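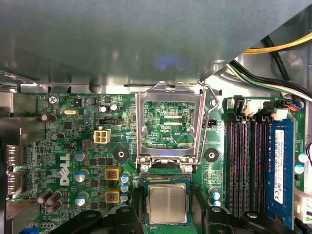 Processor work on a Dell desktop board, socket open.

About Pilline

Pilline tests whether machines can do ordinary repair and household jobs, and we publish what we find. We started in a shop that refurbished office computers. Renato Talavera ran the benches there and kept getting calls from companies offering to automate them. He wanted a straight answer on what their equipment could do, so he began running trials himself.

There are now 6 of us. Lovely Abella runs the test floor, and Renato still picks the tasks.

What we test

Our shop-floor list covers processor swaps, memory, cable routing, case screws and sorting parts by type. The household list covers folding towels, loading a dishwasher, wiping counters and putting groceries away. Each task is broken into steps, and each step is scored separately. A processor swap, for instance, includes opening the lever and load plate, lining up the chip, setting it down and closing up again.

So far we have logged 3615 trials. A task has to be run at least 80 times before we put a number on it.

Where things stand

Machines are good at picking up a part whose shape they know. They are slower with cables, which move when touched, and with cloth. Groceries are hard for the same reason. On most of our tasks a trained person is still faster, and we don't expect that to change soon for a shop with mixed stock. A shop that handles one model all day may get a different result, and we tell customers so.

Who we work with

Homano supplies used desktops for the trials. Dehghan, a repair chain, sends us its task lists and lets us time its technicians. We don't sell equipment and don't take commissions from anyone who does.

Visiting

The test floor is at the Peklow building, Unit 985. It is open to visitors on Wednesday afternoons. Please write to Lovely first if you are bringing a group.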